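How to Watch a Robot Demo Without Getting Sold

Open days are sales events with free coffee. I went to the one at Bitine's Benddale site on a Saturday, mostly to see the towel station, and came home with a method.

Step 1. Get there early. Doors opened at 9. By 11 the staff were running only the tasks they liked.

Step 2. Pick one station and stay put. Moving with the crowd means you see each robot at its best moment. Stand through at least 2 full runs, including the reset, and note every time a person touches the work.

Step 3. Watch the grasp before you watch the fold. Cloth is hard because it has no fixed shape, so the first pinch tells you a lot. Ask whether the robot picked that spot or a person steered it there. A neat pinch proves a neat pinch. It says nothing yet about a folded towel.

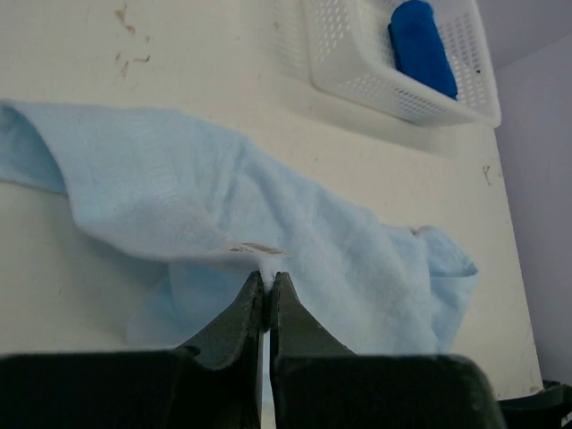

Kirui disagreed with me on this point, writing that the grasp is the whole problem and that folding is easy once you have a good corner. Maybe. I'd still want to see the corner.

Step 4. Ask for the failures. The Brania handout claimed 1,285 towel folds. It did not say out of how many tries, or who decided what counted as a fold. Ask both, then write down the exact answer. "It does very well" is not an answer.

Step 5. Ask to change something small. Turn the towel over, or bunch it up differently. If they say no, ask why and write that down too. I was told "maybe after lunch." I stayed until mid-afternoon and the station was being used for something else.

Step 6. Skip the video wall. Any clip can be sped up or trimmed, and the ones I saw had no clock on them.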